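**Progress report to the Aksoy fund – sorting line automation, Brukik recycling hall**

July 12, 2021
Prepared by Dilek Kurtuluş, with notes from Sinan Duman (line lead, first shift)

The second arm has been running at the sorting station for the whole reporting period. The first arm stayed where it was, on bottles only. The purchase of the arms and grippers is closed out and paid. What remains open in the budget is training, the new floor mats and the guard rail on the infeed side, which Trendent has promised for October.

**Work done**

We moved the picking task in two steps. At first the arms worked only on bottles that had already been spread out by hand, well apart from each other. Now they also work with other items close by. This took longer than the plan allowed. Clear plastic is hard for the system to find on a pale surface, and a crushed bottle has no regular outline to go by. Grastico supplied a software update that made a difference, and we changed the lamps over the station ourselves.

Training on the new setup stands at 40 hours per person, which is what the grant agreement asks for. Štěpánka Hudec had finished hers before the second arm arrived and spent the extra time writing the short guide that now hangs at each station. It covers clearing a stopped arm, wiping down the fingers, and who to call on the evening shift. Please let us know if you would like a copy.

The arms do the repeated reach and grip on bottles. People at the station check what comes through, take out what the arms should not handle, and deal with stops. Flat and round pieces are still sorted by hand. We looked at adding them to the arms' task and decided against it for this year, as the grippers are set up for bottles.
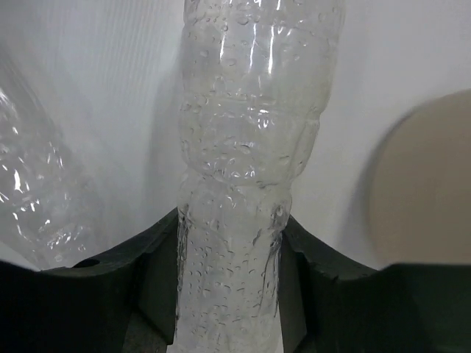 Şengül Sönmez would like it on record that the hand work has become less tiring and more tense. Her wrists are better than they were last year, she says, but she used to talk with the person across from her and now she listens for the arm to stop. She asked that the report not call the job "lighter" without saying that as well. Two others on her shift agreed with her when we read this paragraph out at the shift meeting.

We have taken her point up in the rotation. Until this spring a person stayed at one station for a full shift. Now people change places at each break, so that the monitoring work is shared and everyone also gets time at the baler and in the yard. Sinan reports that the change was unpopular in the first weeks, mainly with people who had their own tools and stools set up where they liked them. It has settled down.

**Jobs and pay**

No one has been let go as a result of the project, and the headcount on both shifts is the same as at the start. One position on the second shift came open through retirement. We filled it as a station technician, from inside, and Catinca Hodoroagă started in the role in the spring. The pay grade for that job is one step above sorter. Three other sorters have asked whether a second technician post is planned. It is not in this budget. We would like to discuss it with the fund before the next period, as one technician cannot cover both shifts and the gap in the evening is filled by phone calls to Catinca at home. That is not a fair arrangement and we do not want it to become the normal one.

**Stops and faults**

The log for the period shows 1092 stops on the two arms together. Most were cleared by the person at the station. The usual causes are a bottle that slips as it is picked up, two items lying too close, and residue on the finger pads. Drinks residue is the one we underestimated. The pads are now wiped at every break, and Catinca keeps spare sets in the cabinet by the door – 30 were ordered, and the bulk of them have not been needed yet.

There were no injuries at the station. One near miss was recorded, when a sorter reached in to free a bottle before the arm had been put on hold. The hold button has since been moved to the front edge of the table, where it can be reached with either hand.

**Money**

Spending is within the plan except for lighting, which went over by 500 euros. We ask to cover this from the travel line, which was hardly used.

**Next period**

- Guard rail fitted by Trendent, then a new risk check of the infeed side
- Floor mats at both stations
- Refresher training for the evening shift
- Second round of talks with staff on rotation, led by Sinan
- Decision with the fund on a second technician

The signed expense sheets will follow separately from the office.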